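Print this post
E-mail this to a friend

What the quote leaves out

I have been asked four times this spring whether a small guesthouse should "get in early" on a cleaning robot, and four times I have said to wait. The fifth person to ask was my sister-in-law, who owns the guesthouse I keep the books for, so I had to do the math. 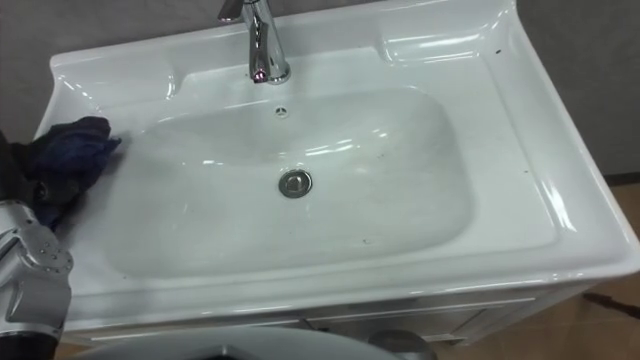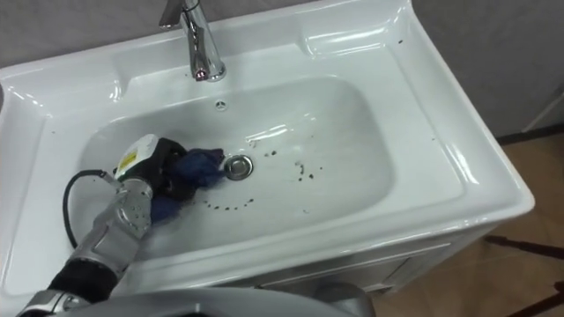
One bathroom sink, one dark blue cloth.

We have 16 rooms. Each has a sink, a toilet, a shower and a mirror, and each gets cleaned every day somebody is in it. That comes to a lot of sinks, and it's the number the salespeople like to start from. The man from Brelley had it worked out before I sat down. He multiplied sinks by minutes by wages, got a very large figure, and put his monthly price next to it in a smaller font.

The lease he offered was $1,244 a month. I wrote it at the top of a page and then started asking what went under it.

Setup was extra. Training on our particular bathrooms was extra, and "particular" did a lot of work in that sentence, because we have three kinds of vanity from three rounds of remodeling. The service plan was another $166 a month, and it covers parts but not the visit. If the hand needs attention in July, when we are full every night, we go in line with everybody else. I asked how long the line was. He said it varied.

Then there's the stuff that was never going to be on his sheet. Cloths, for one. We go through a stack a day as it is, and a cloth that has done one sink shouldn't be doing the next one. So who hands it a fresh one? Who takes away the old one? If the answer is a housekeeper, then I am paying a housekeeper to wait on it, and I want that in the budget as hours. Same with getting it up to the second floor. We have stairs. The elevator we have been quoted for costs more than the van.

I also called Dallarell and Kelemen, to be fair about it. Dallarell wouldn't give a price without a site visit, and the site visit had a price. Kelemen was friendlier and sent a spreadsheet where you can change the yellow cells. I changed the one called "utilization" from what they had to what our actual winter looks like, and the payback went from two years to never. It did not say "never," it gave me an error, but I know what it meant.

Saodah Goh, who has run housekeeping here longer than I have been doing the accounts, had a better question than any of mine. She wanted to know what it does about the faucet. A sink is the bowl, yes, but guests look at the chrome first, then the corners by the soap ledge, then the floor underneath. If she has to follow behind and do the chrome, she'd like to just do the bowl too, as long as she is standing there. I passed this along to all three companies. One wrote back and said it was "on the roadmap."

I'm not against the things. I would have loved to hand my sister-in-law a page that said yes — she wants it badly, and it's her money. Hiring has been miserable, and a machine that did half the bathrooms reliably could be worth real money to a place like ours. But I budget for what can be delivered, and I need a few things in writing before I budget for this.

I need a time per bathroom, measured in a bathroom with a guest's toothpaste in it. I need the number of times a person had to step in, over a month. I need to know who pays if it chips a basin, because our insurance agent didn't know and sounded a little excited not to know. And I need a way out of the lease sooner than 41 months, the shortest term anybody has put in front of me.

Vamden says it can do a trial with no setup fee. Their paperwork has to be back by 30th June, and I am still on page nine, where the word "consumables" shows up for the first time. I've e-mailed them to ask for a list.

Print this post
E-mail this to a friend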